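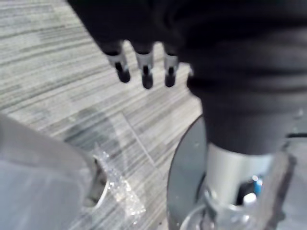 How to clean a pedestal stand with a fabric cover

Updated 20 Aug 2026

Stands with a single metal post and a round base collect dirt in three places: the folds of the cover, the foot of the post and the rim of the base. Most people wipe the base and leave the rest. Allow 20 minutes for the whole job, plus drying time if the cover needs washing.

You will need:
A vacuum cleaner with a soft brush head
Two microfibre cloths
Washing-up liquid
An old toothbrush
A dry paintbrush, narrow enough to reach behind plastic trim

1. Clear the floor around the base. Small things roll or get kicked in against the post, so feel round the back as well as the front. If the stand has clear plastic parts at the bottom, look through them from both sides before you start pushing a cloth in there.

2. Vacuum the cover from the top down. Pull each crease flat with your free hand and go along it slowly. Black fabric shows lint more than anything else, and a strip of parcel tape wrapped round your fingers will lift what the brush leaves behind.

3. Check the label before washing the cover. If there isn't one, sponge a hidden patch and let it dry. Colour on the sponge means you should stick to vacuuming. The cover we have from Fisholm goes in at 30 degrees and came out the same size, but the Baumgart one has to be done by hand.

4. Wipe the post with a damp cloth and a drop of washing-up liquid, then dry it straight away. On a brushed finish, work along the grain. Scouring pads leave marks that won't come out.

5. Brush out the plastic at the foot of the post with the dry paintbrush. Don't use glass cleaner here - it can cloud some clear plastics. Warm water is enough. Use the toothbrush where the plastic meets the metal.

6. Wipe the base from the post outwards and finish with the rim. A matt grey surface will show streaks if the cloth is too wet, so wring it well and buff with the second one.

7. Put the cover back. Start at the top, smooth it down with both hands and gather the spare fabric towards the post. A few wrinkles are normal with a loose cover and will drop out over a day or so.

Ours stands on a hard floor and gets the full clean in July, with steps 1 and 2 repeated every couple of weeks. On carpet, tilt the stand and vacuum underneath as well. Get someone to hold the post while you do it.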